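首页 > 学生园地 > 综合实践 > 结题报告

最后更新:2024年6月23日

下午茶为什么越喝越多?——我的饮水习惯调查报告

先说说这个题目怎么来的吧。去年10月选题的时候,我本来想做校门口奶茶店的价格比较,连表格都画好了,结果指导老师Sushil Prajapati看完只问了我一句:“你自己一天喝多少水?”我当场卡壳,真的答不上来。回宿舍问了一圈,居然大家都说不清,有人说“渴了就喝呗”,有人说“奶茶算不算水”(这个问题后来吵了整整一顿晚饭)。于是奶茶价格就被我扔掉了,改成现在这个。

我和同组的Erhan Bilgin分工很简单:他负责发问卷,我负责做饮水日记。问卷一共收回170份,去掉没填完的和乱填的(有一位同学所有数字都写了999,我记住你了),剩下142份能用。日记这边是我自己连续记了两个星期,每次喝东西都写下时间、喝的是什么、在哪儿喝的、为什么想喝。听起来轻松,做起来特别烦!第三天我就想放弃了,因为半夜起来喝一口水也要摸黑找本子。

先讲问卷。我原来猜大家上午喝得最多,毕竟早上有四节课,嗓子容易干。可是142份里面有115份把“喝得最多的时段”选在了下午和晚上,上午反而很惨淡。我去问了几个同学,理由五花八门:早上赶时间来不及接水,课间就那么几分钟还要排队,怕上课想上厕所。最后这个理由我太懂了,我自己的日记里,第二节课之前经常是一片空白。

再讲日记。我发现自己喝多少,很大程度上要看用什么喝。我有一个Draston的大水壶,灌满是710毫升,带到教室基本上一上午能剩大半壶,因为壶口要拧两圈才打得开,懒。可是换成敞口的杯子放在手边,不知不觉就见底了。Erhan说这不算科学结论,样本只有我一个人,我承认他说得对,但是我还是想把它写进来,毕竟报告里最让我自己吃惊的就是这一点。后来我们又专门聊了聊器具这件事:杯子的大小、颜色、有没有托盘和杯垫,会不会影响人坐下来喝东西的心情?

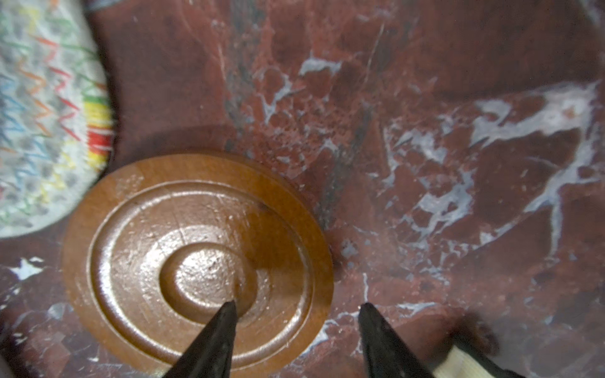 红褐色的圆形木杯垫,一圈一圈的,漆面很亮。

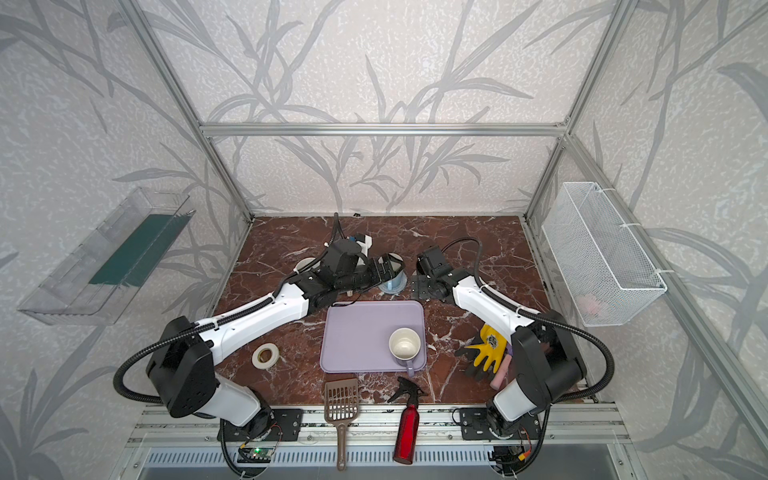
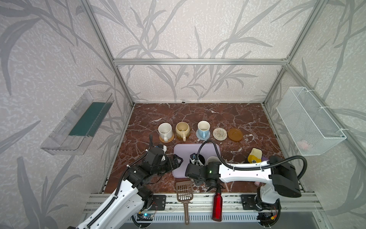 后墙前面有一排餐具。 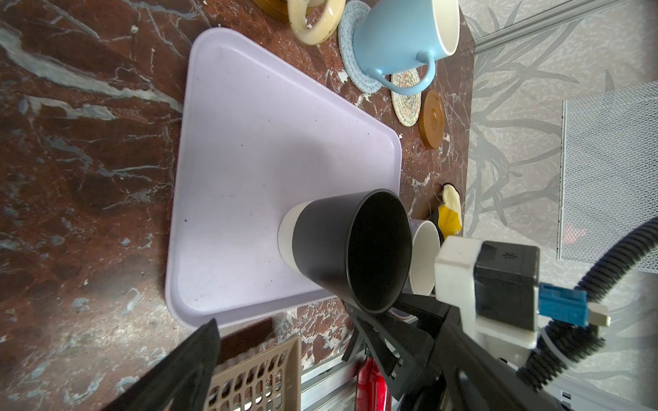

淡紫色托盘,上面的黑杯子是躺着的,旁边还有一只白杯子。

聊到最后我们加了一个小测试。规则是这样的:同一壶温水,第一个星期直接放在书桌上,想喝自己倒;第二个星期把水壶和杯子一起摆好,放在伸手就能够到的地方。参加的是我们宿舍四个人,每人每天睡前报一个大概的杯数。结果四个人里有三个第二个星期喝得更多,剩下那一个基本没变,她说她本来就喝得多,没有上升空间了,哈哈。

当然这个测试漏洞一大堆,我自己先检讨。第二个星期天气明显热了,热了谁都会多喝,所以到底是摆法的功劳还是天气的功劳,我分不出来。还有,大家都知道我在记,难免会故意多喝两口给我看(尤其是上铺那位,报数的时候声音特别响)。Prajapati老师建议我把两种摆法轮流来,一天换一次,这样天气的影响就会小一些。可惜等他提这个建议的时候已经快期末了,来不及重做。

还有一个没想到的收获是关于甜饮料的。问卷最后有一道开放题,让大家写“最近一次不渴但是还是喝了东西,是因为什么”。好多人写的是陪朋友,有人写“手里想拿点什么”,有人写“写作业写不下去了,起来走走顺便买一杯”。我把这些答案抄在卡片上,按意思摊了一床,分到最后发现跟口渴有关系的那一堆特别小。我翻回自己的日记一看,下午那几杯也差不多,旁边写的原因大多是“困”“无聊”“卡在第五题”。题目里问的下午茶为什么越喝越多,我目前的回答就是:下午人最容易走神,而喝东西是最方便的休息借口。

做问卷的时候也踩了坑。第一版我写的是“你每天喝几杯水”,忘了规定一杯是多大,收上来的数字从两杯到二十几杯都有,完全没法比。后来Erhan在每道题旁边画了一个小杯子,标上毫升数,才算能看了。他画得真的挺好看的,我让他在附录里签个名,他不肯。另外,第一版的人只好请他们重新填一遍,为此我搭进去两大包饼干,班里有几个人吃完饼干还嫌题目太长!

如果下学期还能接着做,我想先把轮流摆放的测试补完,再多找几个宿舍参加,最好有男生宿舍,因为这次日记和测试都只有女生。问卷里我还想加一题问睡觉时间,我怀疑晚睡的人晚上喝得也多,不过现在手里没有数据,先不乱说。日记的本子和分类用的卡片我都留着,想看的同学可以来找我借,字有点潦草,半夜写的那几页请多包涵。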